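Prescribed burn window and the new monitoring plots - who decides?

Forum > Land Management > Fire and Fuels

ridgeline_tam
Posted 8:14 am

We manage 200 acres of oak and pine that backs onto the Kalmont tract. Last winter the district asked us to host monitoring plots for a fuels study, and we said yes. Now the field lead wants us to hold off on burning the north unit until they finish a second round of understory counts. Our burn plan was written for December and the crew is already lined up.

I have no problem with the study. I would like to know how other people have handled this. Did you move the burn, burn around the plots, or tell them to work with what they get?

duffandlitter
Posted 8:40 am

Read your access agreement first. Ours had a line saying the landowner would give "reasonable notice" before any treatment. It did not say we had to wait for anybody. If yours is the same, you give notice in writing and go ahead.

hollis_creek
Posted 9:02 am

I would not go that route. You can be right on paper and still lose the plots, and once they pull the plots you are back to guessing what your burns are doing. We moved ours one season. It cost us a dry window and we got a messy burn in spring, but we now have before and after numbers on the same ground. I use them every time I talk to the neighbors about smoke.

Ask them exactly which plots are left. In our case it was 2 plots out of the whole set, and both were on the edge of the unit. We put a line around them and burned the rest.

duffandlitter
Posted 9:11 am

A line around a plot changes the plot. You get raked mineral soil, foot traffic and a hard edge. Any botanist will tell you that.

hollis_creek
Posted 9:19 am

Depends how far out you put it. Ours was well outside the buffer and the botanist picked the spot.

ridgeline_tam
Posted 9:47 am

The agreement says notice "as practical," so no help there. I wrote to Arturo Benedetti, who is the contact on our form, and asked for a list of unfinished plots. He replied fast, I will give him that. He says six are unfinished and the counts need to happen before leaf drop is complete. He did not say why they were not done in October.

I also asked whether the burn itself could be useful to them. No answer on that part yet.

The district put up a page for cooperators and I am pasting the part that applies, for anyone who has not seen it.

Notes for Cooperating Landowners

Landowners taking part in the fuels study keep full control of treatments on their property. Field staff will try to schedule visits ahead of planned work. Please send burn plans, thinning contracts and grazing changes to your listed contact as early as you can.

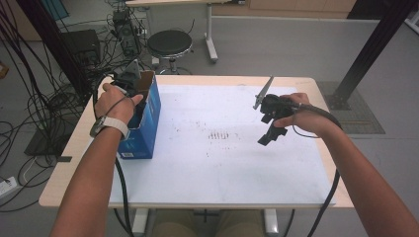

2 min read

Where a treatment cannot be moved, staff may ask to visit on short notice or to set replacement plots in a similar stand. Replacement plots are not a failure of the study. Results for each property are shared with the landowner before they appear in any report, and landowners may send comments on the draft.

End of paste.

So by their own page they can set replacement plots. That was not mentioned to me.

pav_rangeland
Posted 10:25 am

Replacement plots are common. We are on the Vinatton side and had them move plots after a thinning contract got pulled forward. The catch is that the new ones have no history. If you only have one prior round, you are not losing much. If you have several years, you are.

I would offer them a deadline. Give them a date, say the unit burns after that if weather allows, and let them decide how to use the time. Most crews can get through six plots in a couple of days if they know it matters.

ridgeline_tam
Posted 10:38 am

We have one prior round, so that makes me feel better about it. A deadline is a good idea.

duffandlitter
Posted 11:05 am

Put the deadline in an email and copy the district office. I have had phone agreements disappear when the field lead changed. It happened to us with the Jetau project, where the person who made the promise was gone by the next season and the new one had never heard of it.

Still think you are being generous. A burn window is worth more than a plant list.

hollis_creek
Posted 11:31 am

The plant list is how you find out whether the burn did anything. We were burning too cool for years and thought it looked great from the road. The counts showed the shrub layer was coming right back.

duffandlitter
Posted 11:44 am

Fair point on the shrubs. I would want to know that too.

ridgeline_tam
Posted 4:52 pm

Update. Sent the email with a deadline and copied the office. Arturo called this afternoon and said they can get a crew out in time for four of the plots, and he would like to leave the other 2 inside the burn as they are and recount them in spring. He wants someone on site the day of the burn to record flame length near those plots. I said fine as long as that person has gear and checks in with our burn boss.

Does anybody have a simple visitor sign-in they use for burn day? Ours is written for crew only.

pav_rangeland
Posted 5:20 pm

I have a one-page version that our burn boss wrote. Name, phone, vehicle, training level, who they are assigned to, and time in and out. I will message it to you tonight.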